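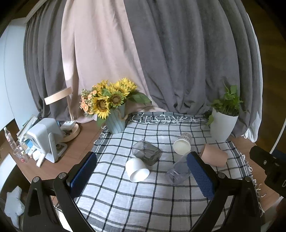

How to record a cup-standing task with a hand-held gripper

Level: beginner. Time: one afternoon for the first 50 good recordings.

In this tutorial we teach a robot arm to take cups that are lying on their side and put them upright. We do not program the movement. A person does the task with the gripper in the hand, the camera on the gripper records it, and later the arm learns from these recordings. I use the Drullis hand gripper and the Setarine recorder software, version for desktop. If you have other tools, the names of the buttons will be different but the steps stay the same.

What you need

Hand gripper with camera, battery full
Memory card with free space for at least 400 recordings
Table with a cloth on it
Cups of different material: ceramic, glass, clear plastic, paper
A few things which the robot must not touch, for example a vase or a plant

Step 1. Prepare the table

Put a cloth on the table and pull it flat. I prefer a cloth with checks. The software must find where the gripper is in the room from the camera picture only, and on a plain white table it loses the position very easily. With lines and corners in the cloth it has something to hold on to. Fringes at the border are no problem, but do not lay a cup on them, they go between the fingers.

Place the vase and the plant at the back and leave them there for the whole session. They also help with the position.

Step 2. Lay the cups down

Lay every cup on its side. Turn the openings to different directions, one to you, one to the left, one away. If all the openings look the same way, the robot will learn only this one way. I made this mistake in my first set and had to throw away almost 400 recordings.

Leave enough space next to each cup for an open finger. Two cups may be close together in some of the recordings, but begin with easy ones.

Step 3. Calibrate the fingers

Open and close the gripper slowly 5 times before you press Record. In Setarine the opening value should return to the same number each time. If it does not, check the screws at the pivots first. A loose screw gives a jump in the value which is hard to see later.

Step 4. Record

Start with the fingers fully open, above the cups, so that the camera sees all of them. Hold still for one second. Then go down to the first cup.

For a paper cup, close only until the pads touch the wall. If the wall bends, you press too much. For glass and ceramic you can close more firmly. Lift a little, turn the wrist until the opening looks up, lower the cup, wait, and only then open the fingers.
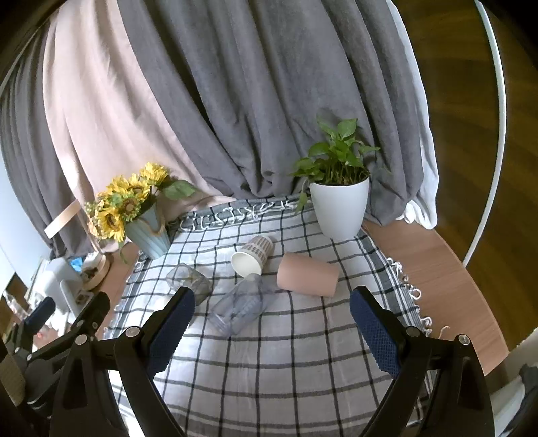
Doing the paper cup before the glass one is a bad habit, Ticona wrote under the first version of this page, if you do it in every recording. The arm will copy your order too, and when there is no paper cup on the table it waits above the cloth and does nothing. Change the order from one recording to the next.

I agree with this and I changed my own way of working. Now I write the order on a paper list before I start, and I follow the list.

After the last cup, go back up to the start position and press Stop. Do not let your free hand come under the camera at any moment.

Step 5. Check the recordings

Copy the card to the computer and open the folder in Setarine. Sort by length. Very short recordings are usually a wrong press on the button, so delete them. Very long ones you should watch from start to end. If you dropped a cup and picked it up again in a clean way, keep it, the arm can learn from this also.

My second set had 1301 recordings and after checking 984 were left. I think this is a normal loss for one person working alone.

Step 6. Export

Choose Export, then Training set. Keep the box "Include finger opening" selected. Without it the arm knows where to go but does not know when to close. If you train with Sustano, choose also "Split by session".

Known problems

Position is lost when you turn the wrist: turn slower, and keep a part of the cloth in view.
Clear plastic is missed by the arm: record more of it, in the morning light and with the lamp on.
File will not open: the card was taken out before the green light stopped.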